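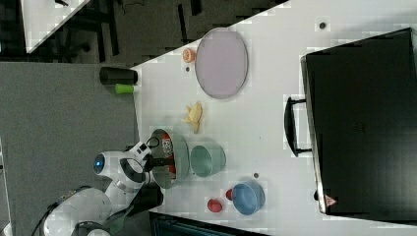
Ellwood Community Dining has published its guidance on shared tables for the coming term. The main points are set out in this thread. (1/7)

Bowls and plates are to be put out before any food is unpacked. Each table should have at least one large plate, kept for fruit once it has been cut. (2/7)

Packaged snacks are to be placed in a bowl of their own. Wrapped and unwrapped food should not share a bowl at any time. (3/7)

Coloured tableware remains in use at all 34 sites. Members told us that pale greens, blues and lavender are easier to find on a white table than plain white crockery. We received 1,291 replies to the survey and thank everyone who took part. (4/7)

Whole fruit may be left on the table top while places are being laid. Oranges should be sliced no more than 40 minutes before the meal. (5/7)

Tables are to be cleared and wiped within 10 minutes of the end of each sitting. Crumbs and small marks should be dealt with at the same time. Chairs stay tucked in until the floor has been checked. (6/7)

Questions about the guidance may be sent to Carol Stockdale at the Ellwood office. Requests for replacement bowls go to Trevor Goodall and should reach him by the end of September. (7/7)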